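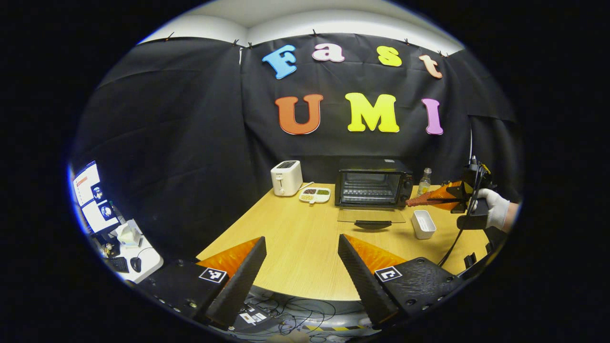

January, notebook page 26, morning

Continued from the Enddale branch. The problem is still the gripper width signal. The finger tags are detected well when the fingers are wide open, but when they close the width jumps between two values and the policy learns this jump as if it was a real motion. Arnout Hoekstra saw it first in the plots of the right hand and I could repeat it today.

What I changed in the width script:

- Tag detection now runs on the full fisheye picture and only the corner points are undistorted. Before, we undistorted everything and lost sharp corners near the border.
- If one of the two tags is missing, the width is computed from the other one, with the mirror assumption. If both are missing, interpolate, but for 11 frames maximum. Longer gaps throw the episode out.
- Median filter removed. It was hiding the problem.

We use cookies to remember your preferences. Accept / Manage settings

11:20

Ran the whole batch again with Moulin. 20 episodes went in, two were thrown out for long gaps. The jump is gone in all the ones I opened. In one episode the width has a small offset after the relocalization and I do not understand it yet. Maybe the calibration file is the old one. To check: the hash in the header.

SLAM side: the map was built from the mapping run only, and the two grippers were localized against it afterwards. The dark curtain gives few features, the letters on it help a lot. When the camera looks down and sees mostly table, tracking becomes weak and the inter-gripper pose gets noisy. I would like to try a second mapping pass, slower and lower over the table.

After lunch

Time alignment between left and right. Skemero still rounds the timestamps to whole milliseconds, so I moved the matching before the export. Please do not use the exports from the folder "jirkgate_old", they have the rounding inside.

Training job started on the small machine, limit set to 1440 minutes. Same seed as the last one, only the width channel is different.

Open:
- offset after relocalization
- ask Arnout which calibration he used for the right hand
- write a test for the missing tag case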